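Poison hemlock found along Nurkby creek path, dog walkers told to keep off

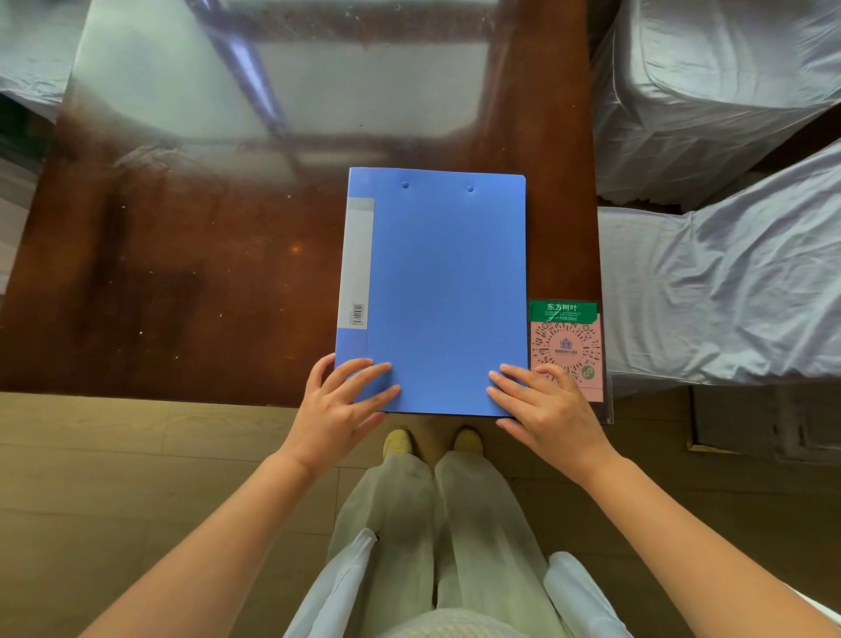 NURKBY – Monday, January 15, 2018

Poison hemlock is growing along the creek path between the footbridge and the old mill lot, the parks office confirmed this morning. A lot of it. Staff counted 487 plants on one side of the water and haven't finished the other.

The path stays open for now. Signs go up today at both ends. Dogs on a leash, kids on the gravel, and please don't pick anything, even if it looks like parsley.

It does look like parsley. Or wild carrot, or the chervil some people in town still gather for soup. At this time of year it's just a low clump of ferny, dark green leaves, easy to walk right past. The tall stems come in spring. By summer a plant can be well over a man's head, with flat white flower clusters and purple blotches on a smooth, hollow stem.

The blotches are the thing to look for, says Brynhildur Kragh, the plant specialist who walked the creek on Friday. "Wild carrot has a hairy stem. Hemlock is smooth and it has those purple spots. But in winter you may not have a stem to look at, so my advice is leave all of it alone."

Smell is another clue. Crushed leaves have a musty, mousy odor. Kragh does not recommend crushing them to find out.

Every part of the plant is poisonous – leaves, stem, root and seed. It has to be swallowed to do its worst, but the sap can get in through the eyes or a cut. Symptoms can start within the hour: drooling, shaking, weak legs, trouble breathing. In bad cases the breathing muscles stop working. There is no antidote, hospitals can only support the patient until it passes. Anyone who thinks they have eaten some should call emergency services or poison control right away and not wait to feel sick.

Cattle, horses and goats are at risk too. The Grímsdóttir farm, which backs onto the creek, moved 50 head of cattle to the upper pasture over the weekend. No sick animals have been reported there or anywhere else in town.

How it got here is anyones guess. The seeds travel in mud, on mower blades and in moving water, and the bank was dug up in August for the new drain pipe. Bare soil is just what it likes. Kragh thinks fill dirt is the likeliest source but said she couldn't prove it.

Vallamby, six miles downstream, had the same problem a few years back and is still pulling plants every spring. The seed can sit in the soil for several years before it sprouts, so one clean-up won't do it.

Clearing starts next week if the ground isn't frozen. Crews will dig out the young plants with the whole taproot, in gloves, long sleeves and eye protection, and bag everything. No burning, the smoke can be harmful. No composting either. The job will cover 800 yards of bank. Ziretti, the landscaping firm that looks after the town's verges, has the work and expects to be done before the plants send up stems.

Issa Semaan, who has the last house before the mill lot, said he found a few of the clumps behind his shed and thought they were carrots gone wild. "I nearly put them in with the greens for the rabbits," he said. "Didn't, luckily. My wife said it smelled off."

Residents with a suspicous plant in the yard should not pull it bare-handed or run the string trimmer over it. Take a photo of the leaves, and the stem if there is one, and send it to the parks office. Someone will reply, though maybe not the same day – 90 e-mails came in over the weekend and most were plain cow parsley.

A walk along the creek with Kragh is planned for spring, once there's more to see. Date to come.

We use cookies to remember your settings and to see which stories are read. By staying on this site you agree to this. OK | More information

Contact the newsroom | Send a correction | Copyright 2018, all rights reserved | Back to top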